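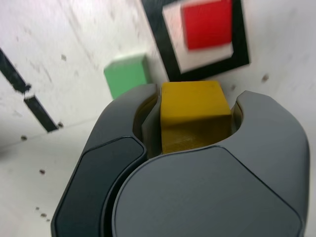 The first quote I ever got for a robot arm came in a plain white envelope, and I read it standing up in my kitchen on a Sunday morning. Then I sat down. I write about small manufacturers for a living, so I'd seen big numbers before, but never one with my own name typed over it!

I'd asked for the quote as a kind of experiment. If I were a little shop with 3 people and a line of credit, what would it take to get one arm doing one boring job? My guide through all this was Randi Sundqvist, who plans equipment for a packaging outfit in Hosthorpe and has the patience of a kindergarten teacher. She looked at my quote for maybe ten seconds and asked where the gripper was.

I said I assumed the gripper came with the arm. (You can laugh. She did.)

The arm is the part everyone prices, because it's the part with a brochure. Then come the fingers that go on the end of it, the plate it bolts to, the table under the plate, the cables, the training, and the hours somebody spends teaching the thing where to put stuff down. Randi keeps all of that on one sheet, and the arm gets a single line near the top. Her rule is to leave the arm's line blank until every other line has a number in it. I tried it and hated it, and my second budget was a lot better than my first.

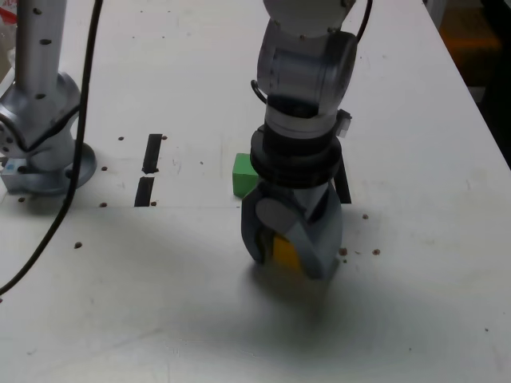 Joar Öberg, who sells benches and mounting hardware out of Gretcombe, wants people to start with the table. He says buyers will argue for a month over reach and payload and then bolt everything to whatever was in the back room. He quoted me $1,196 for a top and frame that I'd have sworn should cost half that. Ask how it's braced, he told me, and ask what it costs to drill it again when you change your mind about the layout — you will change your mind. I put in money for two rounds of drilling. Randi thought that was optimistic.

Fingers were where I really lost track of time. Gøran Dalen runs a small finishing shop and has bought more sets than he cares to admit, and his advice was to set aside up to $2,000 for them in the first year and to feel fine about spending it. Try them on dull, simple parts first, he said. Blocks are great. Pick one up, put it down on a mark, put another on top, and do it all day before you let the thing near anything a customer is paying for. I asked which line of the budget that day goes on. He'd never given it one, and he was a little annoyed with me for bringing it up.
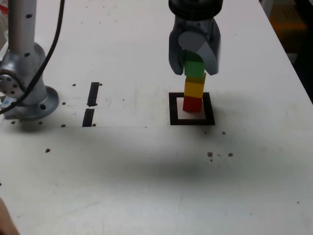
Green on yellow on red, with the bottom block on its taped square.

So my sheet now has a line called "practice," and it's the one I'd fight for. It covers wages, mostly. By March I had a total I could say out loud, and I'd moved the purchase itself back to the fall so the table could go in first. Randi has asked for a copy of the sheet, with the drilling line doubled.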